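The desk saga, part whatever

So I finally did something about the desk. If you've been reading since January you know I've been whining about the old one pretty much nonstop: dark brown top, sticky varnish, a wobble that got into every single line I tried to draw. My handwriting looked like I was writing on a bus. I'd gotten so used to shoving folded cardboard under the back left leg that I had a little stash of it in the drawer.

The plan was to buy a new desk. Then I saw what new desks cost (the Kerslake one I'd been drooling over was 961 dollars, before delivery!) and the plan became buying a top and keeping the legs. Emiliano Arellano from down the hall had done the same thing with his sewing table and he swore it took him one evening. It took me 3. I don't know what he's got that I don't, besides a decent drill.

Color was the hard part. I brought home samples from Clasero and from Limirico and had them leaning against the wall for so long that I started dusting them. The pure white ones looked like the inside of a refrigerator. The beige ones looked fine until about four in the afternoon and then went kind of peach, and I am not a peach person. I ended up with the palest gray I could find – really it's white that's had a bad night's sleep – and I haven't second-guessed it once, which for me is a miracle.
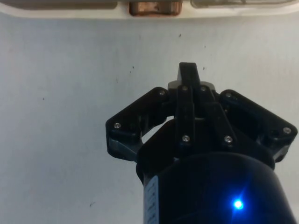

Whitish-gray all the way, and not a speck of peach.

What I didn't expect is how much easier it is to find stuff. Black things especially! On the old brown top I would lose a pen cap for a week. Erasers, the lens cloth, my good tweezers, they all just sank into it. Pale is so much kinder to my eyes, and at night I've stopped turning on the second lamp, so that's one less cord to trip over.

The downside is that it shows everything. Crumbs, pencil dust, the ring from a mug I was sure I'd put on a coaster. I bought a pack of 25 Kultex wipes thinking they'd last me a month, and, um, no. A damp rag and a drop of dish soap does just as well and I should've started there. Don't use the scrubby side of the sponge, though. I tried it on an offcut and it left a dull patch that I can see from across the room.

Total damage was 240 dollars with the screws and the felt pads, and the wobble is gone. I still have the cardboard stash in the drawer because apparently I can't throw it out.

Next up is the shelf over it, which currently leans a bit to the left – I've been blaming the wall. If anyone has a favorite way to hang a shelf on plaster that crumbles when you look at it, please leave me a comment. I have the offcut, I have the brackets, and I've already made one hole I regret.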